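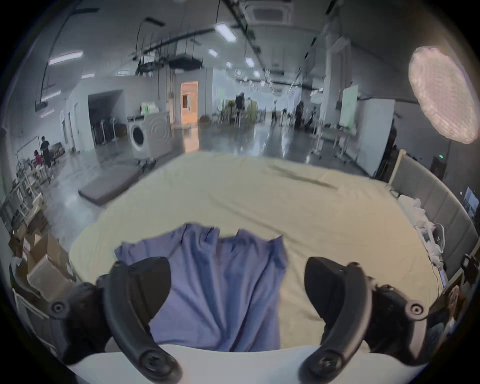 Re: [sandemport-dogs] Haneck calming chews, anyone?

Hi all,

I went through the Haneck leaflet twice last night and I'm still not buying it, in either sense. A tub is $54. The front says "trusted by 2000 dogs," and I would love to know how they asked them. On the back there is a tiny note that the results come from owner surveys. No comparison group, no word on how many people quit halfway through.

My own hound barks at thunder until the thunder stops. If I'd given him a chew at the start, I'd be telling you it took an hour to kick in.

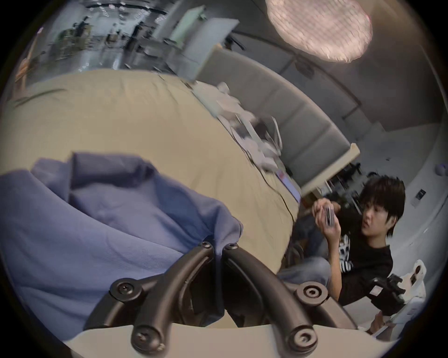
A list member in Irnik wrote:

> I don't care about the study. Our girl used to shake all
> evening when the fireworks went off over the harbor. We gave
> her two chews at 9 and she was asleep before we were. You
> can't fake that. Why would we want to talk people out of
> something that helps?

I'm glad she slept. Was it as loud as the year before, though? Were the windows shut, was the TV on, did you sit with her? Those all help some dogs, and they're free. She's also a year older. One good night can't tell you which of those did it.

If you want to try them anyway, please show your vet the label first, especially if your dog is on other medicine. And write down the bad nights too. We only ever hear about the good ones on this list.

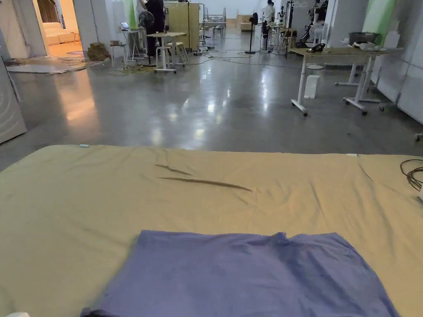 Other business: the Hegazy coupon

The feed store on Hegazy is taking the coupon through the end of April. It says 20 percent off, but the kibble went up the week before, so check your old receipt. I did, and I would have saved ninety cents.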